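Bed sheet

A bed sheet is a rectangular piece of cloth laid over a mattress, either directly beneath the sleeper or between the sleeper and the blankets. The bottom sheet may be flat or fitted. A fitted sheet has elastic sewn into the corners or along the whole hem, while a flat sheet is tucked under the mattress by hand.

Materials

Most sheets are woven from cotton, linen, polyester or a blend. Cotton percale is a plain weave with a crisp feel. Sateen has more threads on the surface and feels smoother, but it snags more easily. Flannel is brushed to raise the nap and is mostly sold for cold weather.

Thread count is the number of threads in one square inch of cloth. Counts above 500 are often reached by counting each ply of a twisted yarn separately, so they say little about quality.

Printed sheets

Plain white was the usual choice until printed bedding became cheap to produce. Common patterns include stripes, flowers, cartoon figures and food. 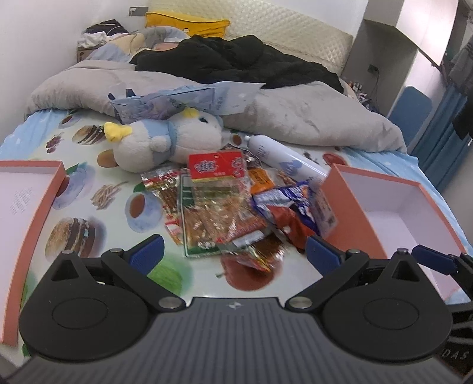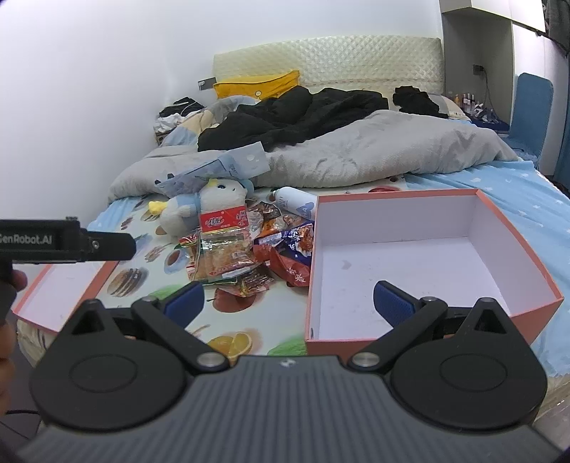 Prints are applied with rotary screens, rollers or digital machines. Pigment prints sit on the surface of the cloth and fade sooner than reactive dyes, which bond with the fiber. The Cordale mill, a maker of children's bedding, kept 11 printing rollers in use before changing to screens.

Sizes and care

Sizes differ between countries, and a sheet sold as a double in one market may not fit a double mattress in another. Deep mattresses need a fitted sheet with taller sides - often 17 inches or more. Sheets are usually washed every week or two. Linen softens with repeated washing.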